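21 Jul 2024 - Yae Oda
6 min read

4. What the dead did for a living

The Varholm corpus holds 700 death notices, all paid for by the line. This matters. A family in Norkenness that wants to mention the allotment, the choir and a long feud with the parish council must decide what each is worth, and the feud usually goes first. Work tends to survive the cut, though in a strangely thin form. We learn that a man 'was with Plakel for 40 years' and never what he did there, as if he had been left in a cupboard.

Notices for hospital staff are the exception, and we treat them separately. The corpus has 43 of them. In 36 the family names the school or hospital where the person trained, often with the year, and often before any mention of a spouse. No other trade gets this treatment. Joiners served apprenticeships too, but their families seem to feel that a joiner simply occurs.

What follows the training is less even. Nurses are 'caring' and 'devoted', sometimes both within one sentence, and several are said to have 'loved their patients', a claim we have no means of checking. Surgeons are 'respected'. The word may be doing some tactful work. Only one surgeon in the set is called kind, and the notice was placed by his golf club.

The work of the operating theatre itself is almost wholly missing. Writers will say that someone 'worked in theatre' (a phrase that misled our first coder, who filed two scrub nurses under the performing arts) and then move smartly on to grandchildren. Ships, classrooms and kitchens are all described at some length elsewhere in the corpus. Wounds, thread and instruments are not. The nearest we have is a Horobets notice from a cold December, which records that its subject 'had beautiful stitches' and leaves the reader to decide between surgery and quilting. She did both, according to a niece who answered our letter.

We read this silence as manners more than ignorance. The families knew perfectly well what the job involved; they had heard about it over supper. But a notice is read at breakfast by strangers, and the form has firm views on tissue.

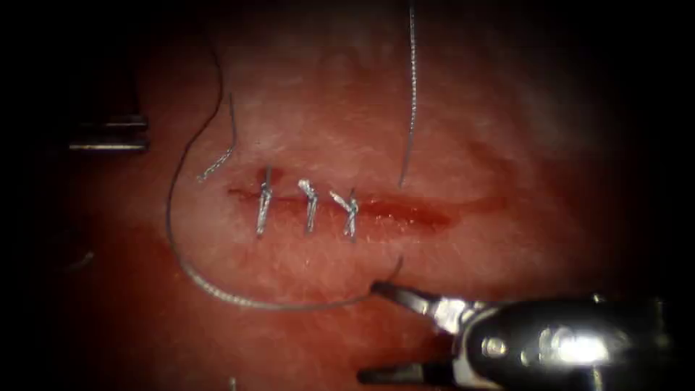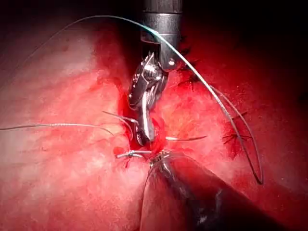 Figure 3. Theatre work. First image: an incision partly closed with three tied sutures. Second image: the jaws of a robotic surgical instrument at a deep red cleft in tissue.

Whether newer kinds of theatre work will be named any more plainly is a question for a later corpus. Its subjects are, for the most part, still alive and unavailable for coding.

Contact | Copyright Yae Oda | Back to top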